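Ticket 2885 - right follower lags on the shirt folding task
Opened by: Noemi Lindgren
Status: waiting on reply

Hi Jalen, me again! I'm teleoperating the two arms through shirt folds, and the right one trails my hand by a good beat whenever both grippers go for the hem. The left one feels great. I'm at 40 demos now and I'd hate to throw them out.

So far I've restarted the Puvura bridge, swapped the leader arms side to side (the lag stayed on the right) and dropped the smoothing window from 500 ms to 135 ms. That last one helped a little, but now the right gripper gets jittery when I hover.

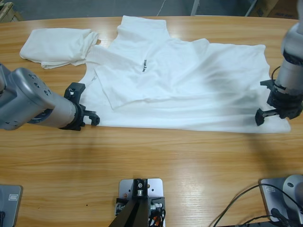 I also tried going super slow on the pinch, and then the two sides stay together fine - it's only at normal folding speed that they drift apart.

Reply from Jalen Mahmoud, 4:10 pm
Put smoothing back to 500 on both sides and send me the right arm's log from one slow fold and one fast one. Keep the demos for now, please.

Noemi, 4:45 pm
Done, both logs attached!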